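Tags: manipulation, student-projects, list-archive

[menska-robotics] Re: Folding task, start states and scoring
2 replies | Share

On Thursday Fereshteh Tehrani wrote:

> Two questions before I merge the task definition.
>
> First, the start state. The draft says "garment placed randomly on
> the table." My group reads this as picked up by one point and dropped.
> The Dastley group reads it as spread out and then shifted. Those are
> different problems and the scores will not compare.
>
> Second, do we allow a second garment on the table? The draft does not
> mention it. If the policy has only ever trained on one item, a second
> one of the same color will confuse the segmentation, and I would like
> to know whether that counts as a fault or as part of the task.
>
> I also still need the gripper settings from your bench. The file in the
> repo has the old finger length.
>
> Fereshteh

Fereshteh,

Answers in order.

Start state. Drop, not spread. I have rewritten section 2 to say: hold the garment by any single point, raise it clear of the surface, release. No smoothing and no turning it over afterward. If it falls off the table, repeat the drop. If a sleeve ends up inside the body, leave it there. The Dastley group can keep their spread data for pretraining, but it does not go into the scored set.

The hard part for our policy is finding the first grasp. On a flat shirt it picks a shoulder corner almost every time. On a crumpled one it tends to go for whichever edge has the strongest contrast, and on the red and white jerseys that is nearly always trim. Trim at the cuff and trim at the collar look much alike once the fabric is twisted, so it will grab a cuff, lift, and then plan the rest as if it held the neck. The unfold step fails from there and does not recover.
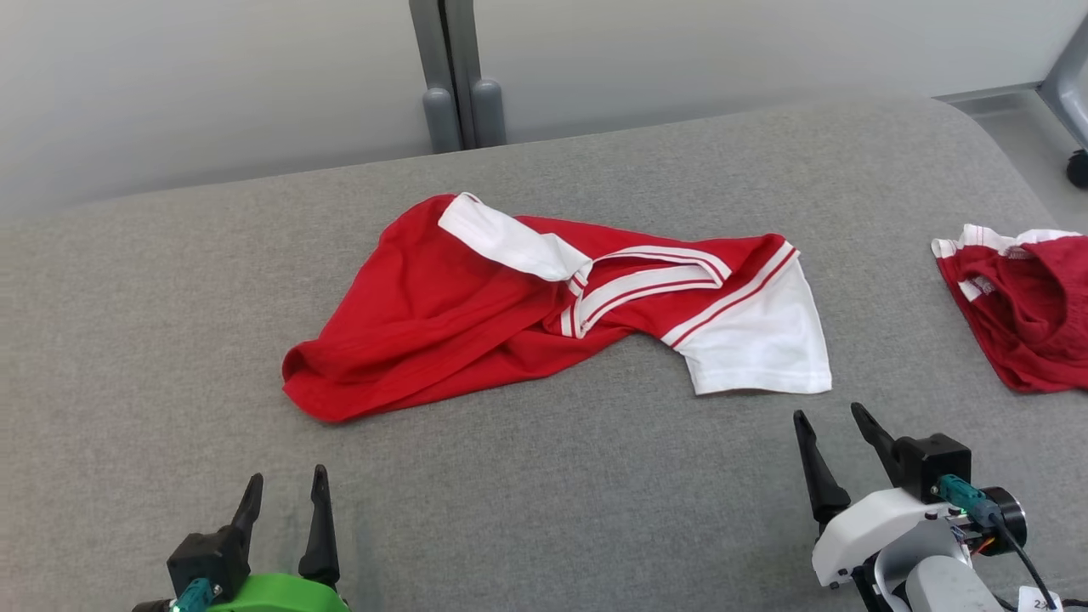

Jersey on the padded surface between the two grippers, second one at far right.

With the sleeve lying out to one side like that, a person would start from the sleeve and work back toward the shoulder. I would like the planner to do the same. Akua Arthur has a branch that scores candidate grasps by how much flat fabric lies next to them, and penalizes any point where the trim crosses itself. It is slow – the depth filter runs twice for no good reason – but the choices look better to me. Please review it before the next build. The branch is called prillthorpe-grasp, for reasons you would have to ask her.

Second garment. Allowed, and I would like it to be required in the harder class. Rules as I have them now:

Class A: one garment, table otherwise clear.
Class B: two garments of the same color, not touching at the start. The target is the one nearer the center of the table. Moving the other one is not a fault. Folding the other one is.

For Class B the mask has to be tied to the target at the start and tracked from there. Running detection fresh on every step will swap targets as soon as the first garment is lifted and changes shape. We lost most of a session to this before anyone looked at the mask output.

Scoring. Each run is scored out of 100. I propose 8 scored runs per team per class, with a limit of 14 minutes for each run, measured from release of the garment to both grippers open and clear. Time does not enter the score unless two teams tie. Any touch by a person after release ends the run, and the score stands as of that moment. Stopping the arms for safety ends the run too, and there is no penalty for it. I do not want people hesitating over the stop button to save points.

Gripper settings. You are right that the file is stale. Both arms have the tapered black fingers, and the tool offset needs to match. I will push the measured values tonight. Until then please do not run the Oosthuizen calibration script against the repo copy. It will finish without an error and put the fingertips into the padding, which gives a bit, so the force check does not always trip.

Two smaller items.

The log format changes with this merge. Grasp attempts get their own record even when they miss. Before, a missed grasp was written only if the retry also missed, so our miss rates from earlier in the term are too low. Please do not quote them in your report.

The left wrist cable needs slack before homing. If you home with the arm folded in, check the connector by hand afterward. A half-seated plug shows up as dropped gripper commands, and the driver reports those as timeouts.

I would like to freeze the task definition in May, with 7 days for objections after the merge. If the Dastley group wants the spread start kept as a separate class, they should send text for it to this list in the same form as the two classes above.

Open question for everyone: what counts as folded? The draft uses final area over starting area, and a tight ball passes that. I am inclined to add a check on edge alignment but do not have a good one that works with sleeves.

---
menska-robotics mailing list
Posted in: Student Projects
Reply to list | Reply to sender | 0 shares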